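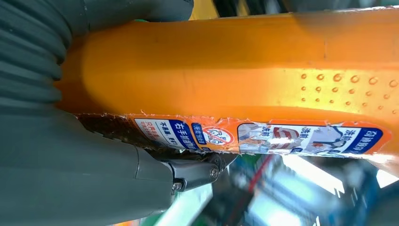

Figure 4. Orange bottle with raised grip dots above a partly peeled label. The characters 洗前 and 洗后 mean "before washing" and "after washing."

4.2 What the label says, and what the hand already knows

We have a soft spot for bottles like the one in Figure 4, and we hope the reader will bear with us while we linger over it. Much of the writing on household packaging treats the label as the place where instruction happens and the plastic behind it as a plain carrier, there to hold the contents and take the glue. Yet people who live with a bottle for a while seldom go back to the label. They pick the thing up, and what meets them then is the surface.

On this bottle the two kinds of instruction sit almost on top of one another. The small round bumps form a loose diagonal pattern that thins out toward the middle, and just below them runs the printed strip. One of its panels carries the words 右手抓握, which we would translate as "grip with the right hand." We find this rather touching – a shape that invites the fingers, and a line of print that tells you which fingers to bring.

The strip has peeled along its upper edge and left small white flecks on the seam. We saw a good deal of peeling in the wider collection, and in our coding we kept it apart from scuffing, as the two affect a reader differently. A scuff on bare plastic takes no words away. A lifted edge can take a whole line with it, and on wrapped labels that line is quite often a caution. For this reason we transcribed only what could be read directly and left partial phrases partial, even where any shopper could have guessed the rest.

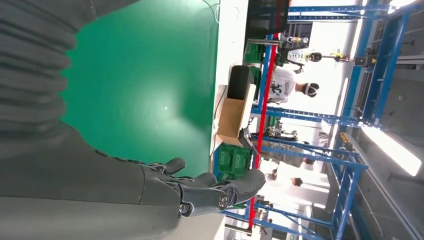

Suha Hourani
Fostgate Packaging Studies Group, September 2022

4.3 The table and the room

A word about surroundings is in order, as packaging research has a habit of floating its objects in white space. The room here is a working one, with a glossy green tabletop edged in white, and beyond it an open cardboard box, a stack of green plastic crates and blue steel racks. Overhead light makes a bright spot on the green, and anyone who has tried to read small type on shiny packaging under a ceiling lamp will know the trouble this can bring.

Glare was in fact the subject of our longest argument over the coding sheet. The first version, drafted in May, asked only whether a panel was legible. We later split the question into print, surface and light – a slower way of working, but a kinder one to the label, which had been taking the blame for the lamp. Panels that could be read only from one side were entered as legible, with a note giving the direction.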